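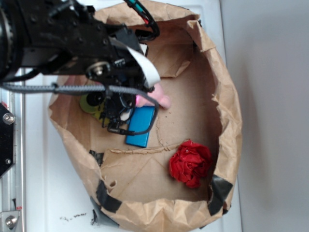
4. Bag picking - planner and wrist camera set-up

Applies to Floretti planner with the Bristeck camera driver. Do section 3 (hand-eye calibration) first. If you skipped it, go back.

4.1 Container model

1. Stop the planner. Leave the driver running.
2. Open the container tab, choose "soft wall". Not "bin" - bin assumes straight sides and the planner will cut corners through paper.
3. Trace the rim on the overhead view. Click along the fold, close the loop. Wobbly is fine.
4. Set floor height with the touch-off routine. Creases throw it off a bit, so take the lowest reading.
5. Save as a new container. Don't overwrite the default.

Note: cables are not in the collision model. Oskari Hämäläinen has a patch for this, not merged yet.

CAUTION: keep a hand on the stop button for the first run after any rim change.

4.2 Wrist camera

1. Start the wrist stream. Check timestamps against the arm clock.
2. Turn auto exposure OFF. Set exposure to 4000 and gain to 51.
3. Close the fingers slowly on something soft and watch the live view.

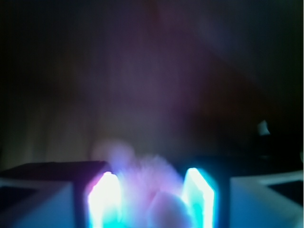 4. If the inner strips flood the veiw, drop exposure in steps of 500 until the edges of the object come back. Background can stay dark, the grasp check ignores it.
5. Draw the mask over both fingers. Save.
6. Run the grasp check with fingers open, then closed. Both results go in the log.

Note: error 1042 means mask and stream size dont match. Restart the driver, redraw the mask.

Still stuck - send the log to Rory Cairns, with the container file.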